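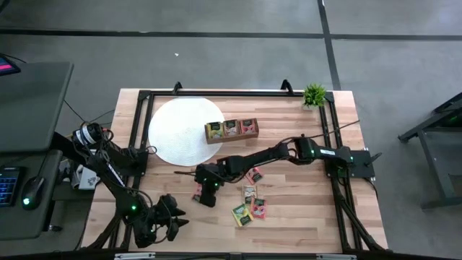 Three kinds of tea on a little wooden tray, with a round white placemat beside it.

I had been meaning to get to the Pullmont open day for years, and this September I finally managed it, thanks to my friend Kartini Liem, who offered to drive (bless her) and who knows every bakery between here and the valley. We stopped at one of them, so we missed the welcome speech, but we were in the gate by half past ten and there was still plenty of parking down by the creek.

Pullmont is a tea garden, 109 acres of it, though only the lower slopes are planted so far. Bogdan Sowa took our group up the hill on foot. He has a lovely slow way of explaining things and he never once hurried the people at the back, me included! The rows are clipped to waist height, and in the warm months they pick only the bud and the top two leaves. He let us chew a raw leaf. It was bitter and grassy, nothing like what comes out of the pot, and Kartini's face was worth the entry price.

After that we went through the withering shed, where the leaf lies on long mesh racks overnight and the whole building smells like cut hay and green apples. I could have stayed in there all afternoon. The rolling machine next door is a noisy old thing painted dark green, and they ran it for about 4 minutes so we could get the idea -- quite long enough for my ears.

The tasting was my favourite part. Fikri Hutapea poured, and we worked our way from the lightest colour to the darkest, slurping loudly as instructed. I liked the second one best, a soft, honey-flavoured black tea they call Skedholm, and I came home with 220 grams of it, plus a smaller bag for my neighbour.

Lunch was soup and damper on the verandah. Wear proper shoes if you go, as the top track was slippery even on a fine day, and bring cash for the cake table.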